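02/09/2020

I finished the second draft of the play on Sunday. It's called Brennan, after the town that used to sit where the reservoir is now, and it runs 14 pages shorter than the first one. Most of what I cut was people explaining drought to each other.

Siobhán Madigan read both drafts and said the same thing each time: the sister should come in earlier. I moved her to the second scene. She now has the argument about the well, and the uncle mostly listens, so his long speech is gone. I liked that speech. I've kept it in another file.

We have 3,860 dollars from the Pratum fund to put the thing on in October. It has to be outdoors, with the audience spaced apart on the grass, and the set has to be borrowed or already ours. Gearóid Madigan is building the kitchen from doors he saved when the old Rallero building was gutted. He has enough for two walls. The third wall will be the hedge.

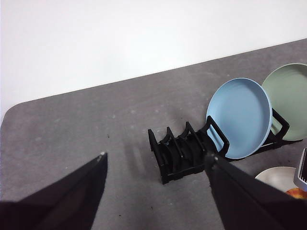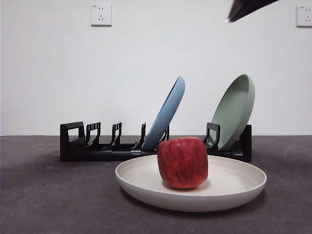
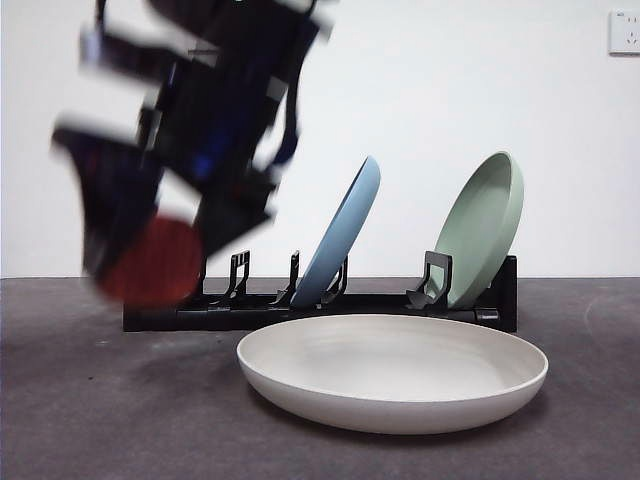

The kitchen is where nearly all of the play happens, and I've been slow to decide what goes in it. The first draft had a full page of props, down to the brand of matches. Orsolya Tóth is directing, and she wants only things the actors will touch. So the stage directions now ask for a table, a black dish rack with plates in it, and a single red apple on a wide off-white plate. The sister picks up the apple during the argument and puts it back without eating it. We tried the scene over video last week and it held up fine with a tennis ball.

Sound is less settled. Ciarán Coughlan recorded the water at the spillway for us, and it's a good recording, but outdoors through two small speakers it comes across as traffic. He's going to try again closer in. Orsolya would be happy with no sound at all until the last scene. I'm leaning her way.

Next read-through is by video again, with the new ending. I still need to fix page 31, where the uncle leaves twice.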